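2018-09-14
By the test cell author, Surklow site

Hand and arm inspection checklist, bedroom cell, with comments

This list is for the comparison of the two hand set-ups, which we call Alum and Bianchini on the labels. Please use the same list for both, in the same order, otherwise the comments cannot be compared later. The arms and the controller stay the same in both cases. Only the hands and the sleeves are changed. The answer is OK, Not OK or Watch. "Watch" means that work may go on but the point must be looked at again at the next inspection.

My comments are from the last round. Where I write only OK, I had nothing to add.

Part A. Before power

A1. Floor free on both sides of the bed, rug lying flat.
OK.

A2. Emergency stop within reach of the person who stands by.
Watch. The button was within reach, but its cable lay under the edge of the rug. It must lie on top and be taped.

A3. Brackets and clips at both wrists closed, no screw standing out.
OK for Alum. For Bianchini one clip on the left arm could be turned with two fingers. I changed the clip and it is now firm.

A4. Arm cables: enough slack for the full turn of the wrist, no sharp bend at the connector.
Watch. See my longer comment in Part C.

A5. Sleeve on the hand: no cut, no hole, no fold caught in a joint.
OK on both. The sleeve of Bianchini is stiffer, and it takes more time to put on. I needed a second person to hold the hand.

A6. Fingertip pads clean. Wipe with a damp cloth and let dry.
OK. There was lint on all pads of Alum after the towel work in July. It was not there this time.

A7. Serial numbers of hands written in the log.
Not OK. The left and the right were exchanged in the log. Corrected.

Part B. After power, arms without load

B1. Home position reached without noise.
OK.

B2. Each finger opened and closed three times, one after the other.
OK for Alum. With Bianchini the thumb stopped before the end of its way, on the first closing only. I repeated the test 3 times and it did not come back. I still write Watch.

B3. Thumb against each finger, light touch.
OK.

B4. Speed limit in the controller set to 35 per cent for work beside a person.
Not OK at first. The limit had gone back to the standard value after the update. The controller doesn't give a warning when this happens, so please read the value on the screen each time and do not trust the log from the day before.

B5. Pictures from the wrist cameras and the head camera arrive at the same time.
OK. The wrist cameras are more important than I thought when we wrote the first list. The head camera shows very well where the arms are, but when the hand goes down to the cloth, the back of the hand covers the place one wants to see.

B6. Exposure of the wrist cameras.
Watch. The white bedding is too bright and its texture gets lost. Dark cloth has the opposite problem. One setting for both is a compromise, and I would prefer that the two cameras can be set separately.
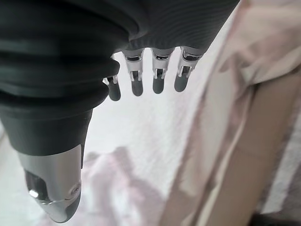
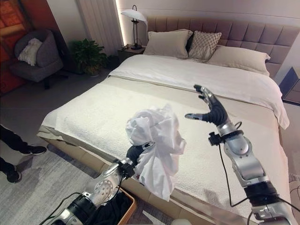
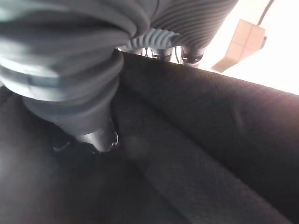
Part C. With load, clothes and bedding

C1. Single light garment, lift and hold.
OK for both hands. Alum takes the cloth with less force. Bianchini makes deeper creases, but it slips less when the arm changes direction.

C2. Hand over from left hand to right hand.
Watch. The free hand must be fully open before it moves in. In 64 hand overs with Bianchini the fingers of the free hand touched the other hand twice. Both were light contacts and the arms stopped by themselves, but a contact between two hands is the kind of thing that damages a pad slowly. For Alum I had no contact. I must say that Alum was tested second, when I already knew better how to place the arms, so the comparison isn't fully fair.

C3. Single dark garment, lift and hold.
OK for Alum. With Bianchini I had to repeat the test, because the person at the screen couldn't judge if the fingers were above the cloth or already in it. This is a camera matter and not a matter of the hand. See B6.

C4. Thick textured blanket, pinch at the edge and pull.
Not OK for Alum. Loops of the yarn can go into the small openings at the finger joints. I stopped the arm and took the loop out by hand, with power off. Until we have a cover for the joints, the blanket must be folded away from the place of work. Bianchini: OK.

C5. Cables during the movement (see also A4).
Watch. A cable which hangs free in a loop can catch on the basket rim or draw a piece of clothing with it. I made the loop shorter on the right arm, then the wrist couldn't make its full turn, so I gave some length back. I don't think there is one correct length. A spring holder at the elbow would be better and I have asked Sturnlow for a price.

C6. Force limit during closing.
OK. The value was 700 in controller units for both hands. Please do not convert it into newtons in the comments. We have not calibrated this and a wrong number will be copied by others.

C7. Release: all fingers free of the cloth before the arm goes up.
Watch. Thin cotton stays sometimes on the pads of Alum. A short wait after opening has helped.

C8. Stand-by person keeps both feet out of the marked zone while the arms move.
OK. The tape marking is worn at one corner and should be renewed.

Part D. After work

D1. Arms in home position, power off, key removed.
OK.

D2. Look between the sleeve and the fingers for lint and threads.
Not OK. Threads at two fingers of Alum, removed with tweezers. Do not use compressed air, it blows them deeper.

D3. Temperature of the wrist modules, by hand, after five minutes.
OK. Warm, but one can leave the hand on it.

D4. Basket and bedding checked for small parts (screws, clips).
OK. The old clip from A3 was counted and thrown away.

General comments

If I had to choose today, I would keep Alum for light clothing and Bianchini for bedding. For daily use this is not practical, because changing the hands on both arms takes most of a morning and the whole of Part A must be done again. My proposal is to stay with Bianchini for the next period and to work on the thumb (B2) and on the hand over (C2).

Open points before the next inspection: emergency stop cable, spring holder, camera exposure, tape at the corner. The joint cover for Alum stays open also, but it is not urgent while Alum is in the cupboard.

If a point on this list is not clear, please ask before you tick it. Some sentences I have already changed after questions, and B4 in particular was understood in two ways.

Surklow test cell | Contact: site office | © 2018 Surklow | Back to top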